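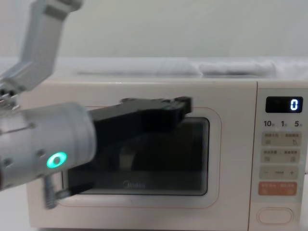
A white microwave oven, with white fabric or cloth behind it.

Orvokki Hyvönen has spent most of her working life being asked to find things that make noise and cannot be heard. She runs the measurement side at Iment, a small test house on the Tulmont estate, where manufacturers bring their equipment to learn whether it will upset the neighbours. The neighbours, in her line, are radios, hearing aids, garage doors and the thing that tells the lift which floor it is on.

"People come in and say, it doesn't transmit anything, it's a lamp," she says. "And I say, well, let's see what sort of lamp."

We are in the canteen, which is where she holds most meetings. The screened room is being used by a colleague and the office has a radiator with opinions. She has brought a mug of tea, a folder and a length of grey cable with a lump at one end, which she puts on the table between us and does not mention for half an hour.

Her subject is conducted and radiated emissions: the stray electrical energy that leaks out of equipment, either back along its leads or straight into the air. Every switching power supply does it. So does every motor with brushes, and every cheap charger. The rules set limits and the test house says whether you are under them. Hyvönen puts the usual reaction to a failed test somewhere between bereavement and a parking fine.

"They want to know which component did it. They want a name. Mostly it's the layout. They've put the noisy bit at one end and the connector at the other and drawn a lovely long track between them, and they've made an aerial. A rather good one, sometimes. I've met aerial designers who'd have been pleased with it."

She came to the trade from broadcasting, where she was the person sent out when a listener complained. Her favourite case from those days took two visits and a borrowed ladder. A man in a terraced house lost his long-wave reception every evening at the same time and had concluded, in writing, that the council was behind it. The culprit was an electric fence energiser in a field across the lane, with a cracked insulator and a nettle leaning on it.

"I moved the nettle," she says. "He wrote to the council to thank them."

These days the complaints come from inside buildings. She spent part of last March at Nisbet, a clinic whose patient monitors had taken to showing a fine, regular fuzz on the trace. Staff had already tried a new monitor, new leads and a stern notice about mobile phones. Hyvönen arrived with a spectrum analyser and a hand-held probe, and walked the corridor for most of a morning.

"Everyone blames phones. Phones are quite well behaved, on the whole. They've been tested to within an inch of their lives. What I look for is whatever was fitted by somebody who was in a hurry."

It was the lighting. A batch of replacement LED drivers had gone in above the ceiling tiles, with the mains wiring run neatly alongside the signal cables for the whole length of the ward. Neatness, she says, is a terrible thing in a cable tray. The electricians had even used matching ties.

The fix was to separate the two runs and fit ferrites, which brings us at last to the object on the table. The lump is a ferrite core, a hollow bead of magnetic ceramic clamped round the cable to choke off high-frequency currents. She is fond of them and slightly embarrassed by how often they are the answer.

"It's the sticking plaster of the profession. You should have designed it properly. You didn't. Here's a bead."

Her colleague Holger Grønli, who has come in for the biscuits, objects to this. He keeps a drawer of ferrites sorted by material and considers her attitude unscientific. There is a short disagreement about whether a particular one is any use below a few megahertz, which I follow as a cat follows tennis. He leaves with the biscuits.

I ask about kitchens, as everyone must. A microwave oven works close to the frequencies used by a good deal of wireless networking, and a household with an elderly one can often tell when the soup is on by the state of the video call. Hyvönen is patient about it.

"It leaks a little, it's allowed to leak a little, and it's very loud inside. Your router is whispering. Move the router. I have told my own family this and the router is still next to the bread bin."

What does worry her is volume. A single device that scrapes under the limit is fine. She describes an office at Gridorness where 1501 identical desk chargers had been bought in one order, all compliant, all certificates in place, and all humming faintly at the same pitch. A spare charger measured in the chamber gave her nothing to complain about. The building as a whole was another matter, and the wireless microphones in the meeting rooms had become unreliable.

"The standard asks about one. It's a reasonable question. But you didn't buy one, did you?"

Lucienne Bouvier, who managed the Gridorness job for the client, remembers the report with some affection. "It was 6 pages," she tells me later by phone. "5 of them were graphs, and the last one said to unplug things and see. We unplugged things. I had to send an email asking adults to unplug things, and I got replies."

Would tighter limits help? Hyvönen turns her mug round a few times. She has sat through meetings on limits and would prefer not to again. Tighter limits cost money, and the careful firms pay it, while the sort who leave the filter components off after the test sample has passed will carry on leaving them off. She has opened up production units and found the empty pads on the board where the parts should be, tidily labelled.

"I'd rather somebody bought one from a shop now and then and checked it. It's dull work. I'd do it."

Judite Leitão puts her head round the door to say the screened room is free and that the customer's treadmill has arrived in two boxes, one of which seems to be mostly instructions. Hyvönen picks up the cable, drinks the last of the tea and asks whether it has a brushed motor. Leitão says she hopes not.

"It'll have a brushed motor," says Hyvönen, and goes to look.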